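Ticket: Arm stops or drops item when clearing mixed household objects from bin
Project: Clalthorpe tidy-up trial
Product: Steller pick planner, with Bitar gripper controller
Status: Open, workaround in use
Priority: Medium

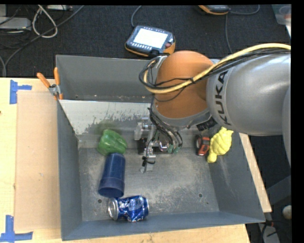
Summary

We want to know if one arm can do the small job that every parent does in the evening: take the mixed things out of a bin and put each one in its correct place. Kitchen things go to one side, toys to another, cans to recycling. The planner works well with boxes and other regular shapes. With household objects it stops too often, and I can not find one single cause. I write down all that I have checked, so please do not ask me to restart the controller again. I did this already.

Setup

KUKA arm, finger gripper, metal bin with sloping walls. The bin is clamped to the table and its position was calibrated again in March, after the software update. Typical objects are a cup, a soda can, a bell pepper and some toys.

What happens

The log shows 4,000 pick attempts since the update. Of these, 867 ended without an object in the correct place. I sorted the failures by the error code. In 451 cases the code is GRASP_LOST, which means the gripper reported contact and then no contact during the lift. The rest are mostly NO_PATH, where the planner sees the object but refuses to go there.

Checked so far

1. Air pressure at the gripper. Stable during the whole run, also at the moment of failure.
2. Bin position. I compared it with the saved position and the difference is inside the tolerance.
3. Scratches on the bin floor. I thought the worn metal could confuse the object detection. I put a sheet of matte paper in the bin for one run. There was no clear change, so I removed it.
4. Light. NO_PATH is the same in the morning and at 18:00 with the lamps on.
5. Finger surface. Cleaned, no damage found.

Comment from support (Flolska help desk)

Thank you for the detailed report. Please tell us which objects fail most, and where they lie in the bin. Please also send the value of wall_clearance from your planner settings.

Reply

The value is 40 mm. It was copied from our old configuration for boxes.

For the objects: a cup on its side is good when it lies alone, but not good when another object touches it. The planner tries to take both as one piece. A dented can is the worst for GRASP_LOST – the gripper closes, the can changes shape a little, and the force reading goes down. Peppers are better than I expected. Toys with ridges are held well, but often they rest against a wall and then we get NO_PATH.

Comment from support

The clearance is probably the reason for NO_PATH. For sloping walls we recommend to reduce it in small steps and to run at low speed after each change. For the cans, please try the setting regrip_on_force_drop. It is off by default.

Reply

I reduced the clearance to 25 mm, in three steps. NO_PATH is now rare, and the planner accepts objects near the wall. The arm did not touch the bin in the test runs.

With regrip_on_force_drop the cans are better, but each can needs much more time. Sometimes the arm closes a second time and makes the dent deeper. For recycling this does not matter. For a full can it would matter very much, and I would not use this setting in a real kitchen.

The problem with touching objects is still there. As a workaround we let the arm push the pair apart before the pick. It is slow to watch. My colleagues asked me if the machine is ready for the home, and my answer for now is no: a child can empty this bin faster and does not need a clearance value.

Open points

– Separation of objects that touch each other. Is there a planned fix, or should we train the detection with our own pictures?
– A softer second grip for thin metal. Can the force be set separately for the regrip?
– Please correct the manual. It says that wall_clearance is ignored for open bins, and in our tests this is not true.

Please keep the ticket open until the first point has an answer. I can send the full log if you tell me where to upload it, the file is too big for this form.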